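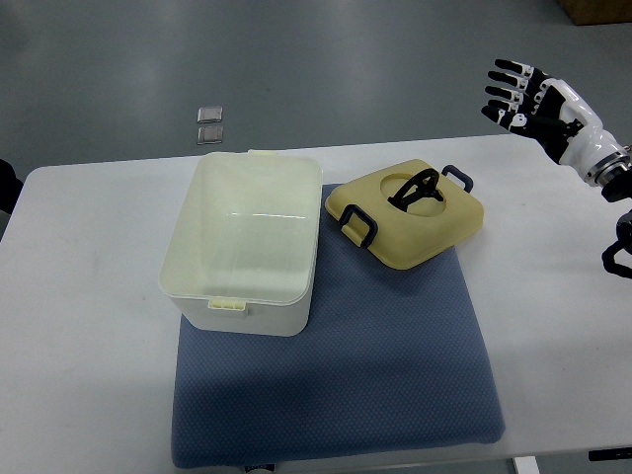

Thick blue cushion with a dotted, quilted texture, on a white table.

Seat pad

A seat pad (also chair pad, bench pad, flat cushion) is a thin cushion made to go on a hard seat. Usually a layer of foam or batting inside a fabric cover. Flatter than a throw pillow, and unlike upholstery it comes off. Used on kitchen chairs, benches, stools, bleachers, boats, porch furniture.

Contents
1 Name
2 Construction
3 Quilting and tufting
4 Sizes
5 Makers
6 Care
7 Discussion
8 See also

Name

"Seat pad" and "chair pad" are used for the same thing in most American catalogs. "Squab" is a British word, now mostly seen in furniture repair. A "box cushion" is thicker, with a strip of fabric sewn around the sides, and is normally treated as a separate type. Catalogs mix them up all the time. Older sewing books just say "cushion" for everything, so pattern names arent much help in dating one.

Construction

Two parts: fill and cover. Some pads have a third, an inner liner of plain cloth that keeps the fill together when the outer cover goes in the wash.

Fills in common use:
Polyurethane foam – cheap, light, holds its shape until it doesn't. Goes flat in the middle first.
Polyester batting – softer, bunches up unless stitched through.
Cotton batting – heavier, slow to dry, older homemade pads mostly.
Wool felt – thin and dense, warm. Pricey.
Rubber foam – springy, heavy, gets crumbly with age.

Covers are cotton, polyester, canvas, or blends. Outdoor pads use solution-dyed acrylic or coated polyester. The underside may be the same cloth, or a cheaper one, or a dotted rubbery fabric to stop sliding. Ties at the back corners are common on kitchen chair pads and rare on bench pads, which have nothing to tie to.

Quilting and tufting

Thin pads are often quilted, meaning the stitches run through cover and fill together. This stops the filling from moving. It also makes the pad stiffer and a little thinner than the same materials left loose.

Tufting pulls the pad tight at a few points only, with thread or a button. Looks deeper, collects crumbs. Buttons come off. Most cheap tufted pads now use a simple machine tack in place of the button.

Knife edge, piped edge and bound edge are the three usual finishes. Piping wears through first at the front, where legs rub on it.

Sizes

No single standard. Square pads for kitchen chairs are sold by the width of the seat, and the maker's idea of a seat varies. Bench pads are sold by length. A pad is best cut slightly smaller then the seat so the edge does not hang over and curl. For shaped seats, a paper template traced from the chair is the normal method.

Makers

Mostly a small-workshop trade before cheap cut foam. Sewn at home, or by upholsterers out of offcuts. The Chowdhury workshop sold bench pads to order, and its one surviving price list runs to 80 fabrics. Oltel started with boat cushions and moved into kitchen pads later; its pattern 2849, a plain quilted rectangle, stayed in the catalog longest. Venda made church and hall pads in runs of 3000, all one size, sold in packs of 30. Dates for all three are uncertain. Citation needed.

Care

Check the label first. Covers with a zipper can generally come off and be washed cool. Quilted pads with no zipper have to be washed whole or spot cleaned. Foam should be pressed and not wrung. Dry flat, turn over once, keep off the radiator. Batting that has clumped can sometimes be worked back by hand while damp – sometimes.

Flipping the pad every few weeks evens out the wear. Does nothing for fading. Sun damage is worst on blues and reds in a south window, and on outdoor pads left out past March.

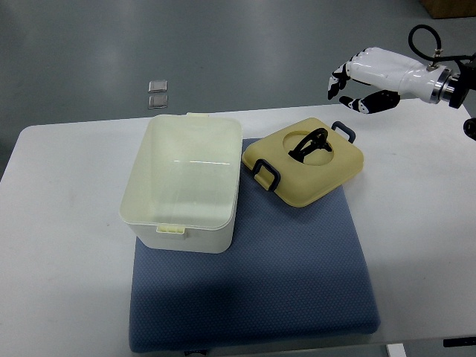
One reader wrote in that the care section is too hard on batting, having washed the same pair of cotton-filled pads for years with no clumping at all, and asked for a line saying that closer quilting makes the difference. Fair point, to be added under Quilting once a source turns up. The same reader wants squab moved to its own article. No agreement on that so far.

See also

Box cushion
Bolster
Upholstery
Batting
Kneeler

Last edited 8 May 2022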